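Demonstrar à mão ou por teleoperação? (embalagens moles)

ganisura
Pessoal, preciso de opiniões. Estou a ensinar o robô a arrumar pacotes de snacks e já gravei 88 demonstrações por teleoperação. Um suplício! Cada uma demora uma eternidade, porque não sinto nada do que a pinça está a apertar. Alguém aqui passou para as pinças de mão?

rind_pt
Passei em agosto e não volto atrás. Numa tarde faço o que antes me levava 5 dias (e sem dores no pescoço). Com sacos amarrotados a diferença é enorme: uma pinça segura por baixo, a outra encosta em cima, e o pulso corrige sozinho.
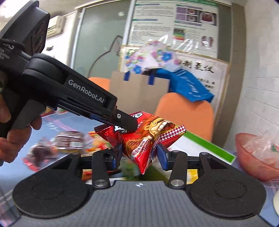

O único cuidado é ir devagar no momento do contacto. Eu ao princípio fazia tudo à pressa e o robô aprendeu a minha pressa, claro.

warstead
Discordo um bocado. À mão fazemos movimentos que o braço depois não consegue repetir. No Flistico tínhamos 1110 gravações manuais e deitámos fora quase 13 por cento por causa disso. Com teleoperação, se gravou, o braço chega lá.

rind_pt
Mas isso filtra-se, homem! Corres a cinemática inversa logo a seguir e regravas as que falham.

warstead
Filtra-se se tiveres tempo. E a força? O braço não aperta como tu apertas.

ganisura
Hmm, e misturar as duas? Grosso à mão e umas poucas no próprio robô para afinar?

rind_pt
É o que eu fazia. Começa pelos pacotes cheios de ar, são os mais chatos.

warstead
Nessa já concordo. Depois mete aqui os resultados.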